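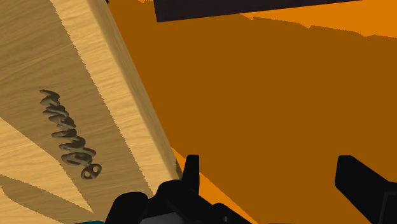

Amr Ghoneim would have the rule go further and bar any label that a second rater cannot confirm from the same view. A word on a panel, he wrote in his comments on the February draft, is either legible to both raters or it is not legible, and the scene file should not be allowed to settle the matter. Achilleas Karagiannis took the other side. In simulation the scene file is the ground truth, he argued, and throwing it away makes the labels worse.

The text we adopted sits between the two. Each episode in the Mullance set now carries two separate records. The view record holds what a rater could state from the rendered view alone. The state record holds what the simulator reports: object names, poses, contact flags and joint values. Neither record may be edited to agree with the other. When they differ, the difference is kept and given a code from Table 2.

Figure 3. Rendered view over the gripper, with a wooden panel at left and the orange surface beyond it. Nothing is held between the fingers. The lettering is entered in the view record as "present, not readable".

4.2 Rules for the view record

Rule 4.2.1. Raters work without access to the scene file, the task instruction or the outcome of the episode. In the Galanis lab the instruction was at first printed at the top of the rating page, and raters tended to name objects using the words of the instruction. The page was changed before the main round.

Rule 4.2.2. Text is transcribed only when every character can be read. Partial readings are not entered. If text is present and cannot be read, the rater uses the fixed phrase "present, not readable" and moves on. Relief lettering seen at a steep angle, as in Figure 3, falls under this rule in nearly all cases. We considered allowing a best guess with a confidence score and dropped it. Raters used the score in very different ways, and two of them never went below the top value.

Rule 4.2.3. The state of the gripper is one of four terms: open and empty, closed and empty, holding, unclear. "Open and empty" requires that both fingers be visible with a clear gap between them. If only one finger is visible the entry is "unclear", even when the rest of the episode makes the answer obvious. Raters found this rule annoying and said so. It stays, as an entry is meant to stand for a single moment and has to be checkable on its own.

Rule 4.2.4. Shadows are not objects and are not entered as objects. The dark band across the wood in Figure 3 is a shadow and gets no entry. A very dark bar such as the one at the top of the same figure is entered as "dark bar, unidentified". Raters may use "unidentified" as often as they need to, and supervisors may not ask them to reduce it.

Rule 4.2.5. Render artifacts are logged with one of the artifact codes. Stepped or saw-toothed shadow borders are code A2. These can be seen in Figure 3 along the sunlit strip of the panel. The code says nothing about cause. Jagged shadow borders can come from several settings in a renderer, and a rater has no way of telling which one is at work. A2 episodes stay in the set. They are flagged so that a user training on wrist or near-gripper views can remove them or test with and without them.

4.3 Rules for the state record

The state record is exported by script and is never typed by hand. The exporter, which we call Trultix, writes one file per episode and refuses to run if the simulator build does not match the build named in the release notes. This caused some trouble at the Rudow site, where two builds were installed side by side and the older one was the default. We recommend that any group adopting these rules keep one build per machine – it is cheaper than finding the mix-up later.

Object names in the state record are copied exactly as they stand in the scene file, including spelling mistakes. Correcting them in the export would break the link to the asset list. A separate table maps the raw names to clean ones, and users who want clean names can apply it themselves.

Contact flags need some care. The simulator raises a contact flag when two collision bodies overlap by more than a set tolerance, and collision bodies are usually simpler than the visible meshes. A finger can be flagged as touching a panel while the view shows a gap, and the reverse also occurs. Under the earlier draft raters were asked to "resolve" such cases. They no longer do. The mismatch is given code M1 and both entries stand.

4.4 Trial of the rules

We tried the rules on 200 episodes, each rated twice by different raters. The two view records agreed on every field in 147 of them. Among the rest, 33 differed only in the text field, and in most of those one rater had entered a partial reading against Rule 4.2.2. The wording of the rule was tightened as a result; the earlier version said "clearly readable" and left it to the rater to decide what clearly meant.

Artifact codes were used in 91 episodes. We did not expect so many. A look through the list showed that A2 made up the largest share, with texture seams a distant second. Whether these artifacts matter for policy training is outside the scope of this section, and we have no results to report on it.

Agreement on gripper state was high in general and poor for the term "unclear". Some raters still used "closed and empty" when a finger was hidden. We added two practice episodes on this point to the rater training and have not yet measured the effect.

4.5 Changes after adoption

The rules were frozen on 30 June 2021. Later changes are listed in Appendix C with the version number and the name of the person who asked for the change. Episodes rated under an older version keep their old records and carry that version number. They are not re-rated unless a user reports an error, and in that case both view records are redone by raters who have not seen the episode before.

Ghoneim's stricter proposal, under which any label without a second confirmation would be deleted, is kept in Appendix C as an open item. Groups that want to follow it can do so with a filter on the agreement field, and no change to the release files is needed.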